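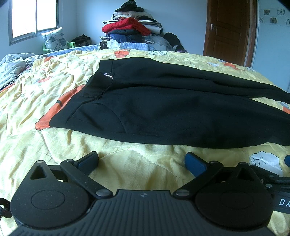

4.2 Marking the garments

I went into this part of the study thinking the marking would be the easy bit, and I was wrong. Every tunic and pair of trousers we handed out at Rondwood needed a code on it that a member of staff could read at the end of a shift, that a sorter at the laundry could read upside down, and that wouldn't scratch anybody's neck. My starting point was contrast. White on black is very hard to beat, and you can see it on the strap at the right of the photo that opens this section, where the letters DA stand out white against the black. I wanted our codes to be as plain as that. The trouble is that hardly anyone in care work wears black tunics. Ours came in pale blue, lilac and a dark green, and a mark that sings on the green can be hopeless on the lilac!

So we tried four ways of doing it. The first was a laundry pen straight onto the care label, which is what most homes do already (and what the staff at Rondwood had been doing for years, with whatever pen was in the drawer). The second was a woven tape sewn into the collar or waistband. The third was a heat-sealed patch, black with white characters, bought in from Moschos and pressed on at the laundry. The fourth was a small embroidered code on the inside hem, done by a workshop in Braltska that normally does school blazers.

We marked 1,000 garments altogether, split evenly between the four methods and mixed across the three colours as fairly as I could manage. Sernus did all the washing at their usual healthcare setting. I asked them not to treat our items any differently from the rest of their load, and as far as I could tell from the sheets they kept to that. Each garment was followed for 54 washes or until it was withdrawn, whichever came first. The last garments were handed out on March 25, 2020, a good bit later than the plan in Section 3 says, and those late ones are kept apart in the tables.

4.3 What we meant by readable

I'm a bit fussy about this, so bear with me. A lot of earlier work on garment marking scores the mark on a flat, pressed sample under a bright lamp. That's fine for comparing inks, but it has very little to do with somebody pulling a tunic out of a heap in a bedroom before an early start. Clothes get dropped on the bed, turned inside out, half covered by other clothes, and the code ends up wherever it ends up. At home the uniform also shares space with everything else people own, and several of our wearers told us they sort by colour first and only look for the code when two tunics are the same shade.

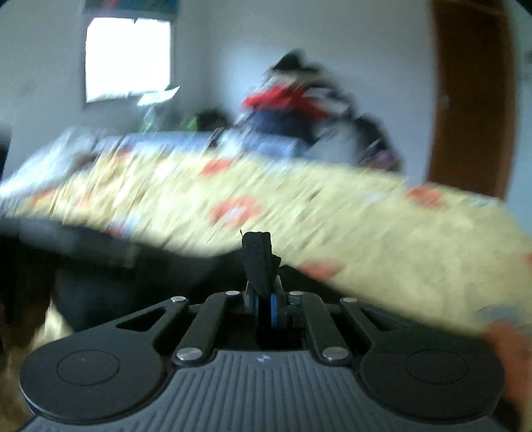

Figure 5. A bedroom with a bed, a pile of clothes, a window and a door.

With that in mind we scored each mark twice. One score was taken flat, at a table, the old way. The other was taken with the garment crumpled into a mixed pile, and the reader was allowed to pull it out but not to smooth it. If the code could be read correctly at the first go it passed, and if the reader had to turn the garment over or hold it up to the light it didn't. I know that's a harsh rule. I tried a softer one in the June pilot, with a middle category for "readable with a bit of effort", and the readers all used it differently, so out it went.

The flat scores are dull reading: nearly everything did well, and even the laundry pen held up on the paler labels. In the pile the order changed. The heat-sealed patches did best on all three colours, mostly down to the fact that they carry their own black background around with them and don't care what the tunic looks like. Woven tape came next, though it had a habit of folding over on itself once one end of the stitching gave way. The embroidery was lovely to look at and tough as anything, but dark green thread on dark green cloth was a daft choice and I take the blame for it. We switched to cream thread for the second batch, which is why the embroidery results are shown in two rows.

The pen came last. The writing itself often survived; it was the care labels that let it down, curling into tight little tubes that had to be unrolled with a fingernail. I'd quite like to see the pen tried again on a wider, stiffer label before anyone gives up on it, given how cheap it is and how used to it people are.

One thing the scores don't cover is comfort. We had complaints about the patch from wearers who found its corners sharp at the back of the neck, and the laundry began trimming them round by hand partway through. I didn't ask for that and only found out from the wash sheets, so the patches in the later batches have rounded corners and the earlier ones have square ones. Comfort answers for the two shapes are given separately in Section 5.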